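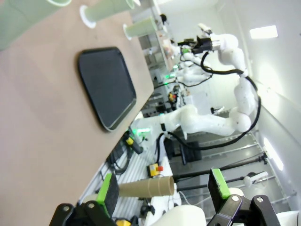
Do paper doilies go on the tray with the cups, or on the table where the cups end up?

On the table, one under each cup, laid out before anyone carries anything in. The tray can go bare. If you want something on it to stop the cups sliding, use a cloth or a bit of non-slip liner, and leave the doilies for the places where people will be drinking.

Household help > Table and tea > Trays, mats and doilies

Full post from Kurniawati Wattimena
2019-07-10

The short version is at the top, as the rules require. The long version is that I have been put in charge of drinks for my aunt's seventieth, on the grounds that I once owned a teapot. I have a dark plastic tray with a raised edge, a set of tall pale green plastic cups and a packet of paper doilies which my aunt handed over with the solemnity of a woman passing on a title deed.

My first go was a doily under every cup on the tray, and then carry the tray through. Two steps in, the cups were going one way and the doilies another. A doily on smooth plastic is basically a small sledge. On arrival I had to lift each cup, peel up its doily, put the doily down, put the cup down, apologise, and start again on the next person.

My cousin says one big doily under the whole lot. My aunt says that is for cakes. They have stopped discussing it in front of me.

Cold drinks, mostly squash. Tables are bare, no cloth. What do people do?

Answer from Hedvika Baláž (marked helpful by the asker)

Your aunt is right about the cakes, sorry.

I did church teas for years and then the same at my daughter's café, and we always dressed the table first. The order I'd go in:

1. Wipe the tables and let them dry properly. A paper doily on a damp table turns to porridge and you will be scraping it off with a fingernail at bedtime.

2. Separate the doilies while your hands are dry and you still like everybody. They cling together in the packet. Hold one by the rim with both hands and ease it off the next one. Don't pull from the middle, that's the bit that tears.

3. Put one at each place, a little to the right and back from the edge. They don't need to be measured. A cup will hide most of it anyway and all you want is a bit of scallop showing.

4. Stand the cups on the tray empty, with a gap between them so you can get your fingers round each one. Tall cups that narrow towards the bottom are tippy things, so keep the heavy ones towards your body if you must carry them full.

5. Take the cups off one at a time, straight down on to the doily. If you drag a cup across, the doily rides along with it and bunches.

6. Pour at the table from a jug. I know it feels like cheating.

With the tray parked in the middle of the table you can have a cup out on its doily at one side and the others still waiting, and it looks as if you meant it.

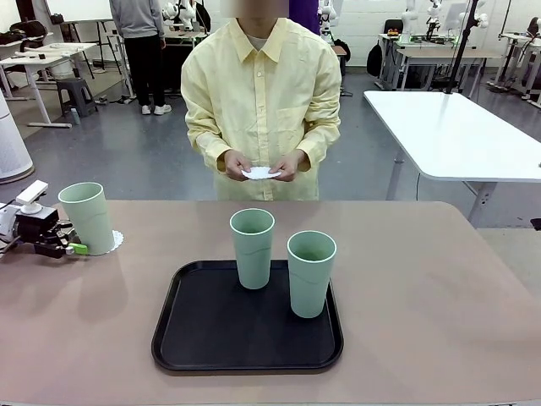 Answer from Rogério Brandão

just use coasters

Comment from Kurniawati Wattimena: I would like to be invited to the next birthday, Rogério.

Answer from Teguh Khoo

Agree with Hedvika on nearly everything. Where I'd differ is cold drinks. Squash with ice in it will sweat, and a single paper doily gives up after one glass. Two, one on top of the other, turned slightly so the holes don't line up, lasts a good deal longer. Or skip the ice and keep the jug in the fridge.

If the tray is the worry, a piece of shelf liner cut to sit inside the raised edge sorts the sliding out completely. I use the Senska stuff, the dark one, which you can't see on a black tray unless you go looking. Wash it before you use it as it comes out of the roll smelling of tyres.

Also buy more doilies than you have guests. I did a do for 13 last April with exactly 13 doilies and lost two to a toddler before the kettle was on.

Comment from Hedvika Baláž: Doubling up is fine but please not the shiny foil-backed ones. They skate.

Comment from Kurniawati Wattimena: Doubled up and rehearsed with water. Liner ordered. My aunt has inspected it and said "hm", so I'm taking that as a yes. Cousin still holding out for the big one.

Related in Table and tea

Getting squash stains out of pale plastic cups
Is a tray cloth meant to hang over the sides?
Nugroho jug lid stuck fast, any ideas?
Paper or cotton doilies for a christening
How to carry a full tray through a door that opens towards you
Sondholm stacking cups won't unstack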